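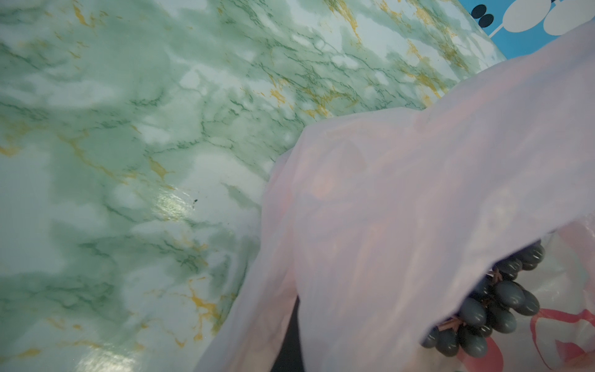

Gwenaël Millet wrote to us that a debate on compulsory voting is lost or won in the question, and that the earlier edition of this guide put the question too late, after the invitations and the room plan. We have moved it. The question is now the first thing you set up, and the sections after it are numbered again.

4. Setting up a Fitard debate on a disputed law

This section explains how to prepare one debate in the Fitard software, from the empty project to the opening of the first round. The model used in the screens is the Mandside debate, where the residents discussed if voting in local elections should become a duty with a fine. You can replace it with your own subject. It is supposed that you have already an organizer account (section 2) and that your participant list is imported (section 3).

4.1 Writing the question

1. Open the project and choose Debate, then New question.

2. Type the question in one sentence. The field accepts up to 100 characters, spaces included.

3. Mark the words which one of the sides would not accept. In Mandside the first version was "Should people be forced to vote?" The supporters refused "forced" and the opponents refused "civic duty" in the second version. The final text was "Should the law require adults to vote in local elections?"

4. Send the question to one person of each side with the button Check wording. Each of them can answer Accept, Accept with remark, or Refuse.

5. When both have answered Accept or Accept with remark, press Lock question.

Caution: After the question is locked, it cannot be changed without closing the debate. All statements already written are then moved to the archive and the participants must enter them again.

Note: The words inside the question should be defined in the field Terms. For compulsory voting, please define at least "require," "adult" and "fine." Many long quarrels in the first round come from the fact that one side speaks of a duty to go to the polling place, and the other side speaks of a duty to choose a candidate. A blank ballot is permitted under the first duty and it is not clear under the second.

4.2 Entering the opening statements

6. Choose Statements, then Add side. Two sides are created by default, with the names For and Against.

7. If there is a third position, press Add side again. A typical third position is that voting should be required only when a person has put his or her name on the register freely.

8. Paste the opening statement of each side. The statements must be nearly equal in length. If one is longer by more than 40 words, the software shows a yellow line and the debate cannot be opened.

9. Under each statement, fill in the field Strongest objection. This field is written by the opposite side, and the side which is criticized cannot edit it.

In the Mandside debate, the For side said that a council elected by a small part of the town answers only to this small part, and that a duty to vote brings the tenants and the young workers back into the count. The objection below it was that a person who stays at home has perhaps also said something, and the law should not decide for him what his silence means. The Against side said that a right which is obligatory changes its nature. Its objection was that we accept jury duty and school attendance, and few persons call these a loss of freedom.

Note: Do not correct the arguments, even when you find them weak. You may correct the spelling if the author agrees.

4.3 Choosing the rules of the rounds

10. Choose Rounds, then Template. The template Kravets is recommended for a first debate. It has three rounds: questions only, answers, closing remarks.

11. Set the speaking order. Do not use Alphabetical, which gives always the same side the last word. Use Alternate.

12. Switch on Restate before reply. With this option a participant must first write the opposite argument in his own words, and the opponent must confirm that it is fair.

13. Set the waiting time between two messages of the same person. The value in the template is 26 minutes. A shorter time is possible, but the tone becomes worse quickly, and moderators have asked us to keep it high.

Caution: Restate before reply cannot be switched on in the middle of a round. If you have forgotten it, wait for the end of the round.

4.4 Appointing the moderators

14. Choose People, then Moderators, and enter two names at minimum. They should not have signed any petition about the subject. Danjuma Ajayi moderated the Mandside debate alone during the first round and he advises strongly against it.

15. Give each moderator the right Hide message. The right Delete message stays with the organizer.

16. For each hidden message, a reason must be chosen from the list. "Offensive opinion" is not in the list. The reasons are: insult to a person, private data, advertising, outside the question.

4.5 Opening the debate

17. Connect the debate to the mailing service. If you use Fastance, enter the port 2334 and press Test. With another service, take the port from your provider.

18. Press Preview and read all the pages as a participant would see them, also on a telephone.

19. Press Open. The invitations leave immediately.

Note: The result of the final vote is hidden until the last round is closed, also for the organizer. If you need a result by side or by district, you must choose it before step 19, in Rounds, then Reporting. For the export of the results to a council report, see section 6.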